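Print this page | E-mail this to a friend
14 comments | 37 shares

Let the drawer stick

I have spent most of this year collecting demonstrations for a robot arm, and I have never enjoyed a job more. People expect it to be dull. You guide the arm through a small task, reset the table, and do it again until you have 200 good runs, and then someone at Siltside asks for 90 more with everything shifted a bit to the left. But I come home full of it!

My argument is a simple one: we throw away too much. Most groups I know keep the clean runs and delete the rest, so the learner grows up seeing only a world where the first grab always works. Then we act surprised when it misses a knob by a finger's width and just carries on, pulling at thin air with great confidence.
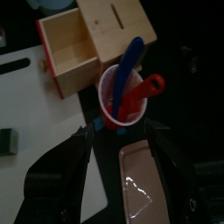 Torunn Tangen

Take the drawer task, which is my favourite. A little wooden box, a drawer with a red front and a round knob, a cup with a couple of utensils standing in it, and bits of blue tape on the table by the cup. From the wrist camera a knob that size is a lovely problem - small, rounded, easy to slide off. When I started I binned every run where I fumbled it. Kjell Vik talked me out of that over a long lunch, and he was right. The fumble followed by the second try is the best teaching material we have, and it costs nothing extra to keep.

I would go further and say we should fumble on purpose now and then. Come in too high, stop, back off, try again. Leave the drawer half open and begin from there. Turn the box a few degrees. Our set at Givska stands at 1412 runs, and the ones I go back to and watch again are nearly all the messy ones.

There is a fair objection, that a learner fed on mistakes will copy the mistakes. It can happen, and we have seen it. The answer is labelling: mark where the slip begins and where the recovery begins, and let whoever trains on it choose. It adds 3 minutes to a batch, if that.

So please, keep your bad runs, and send me some if you have them - I would love to see how other people's drawers go wrong.

Last updated: July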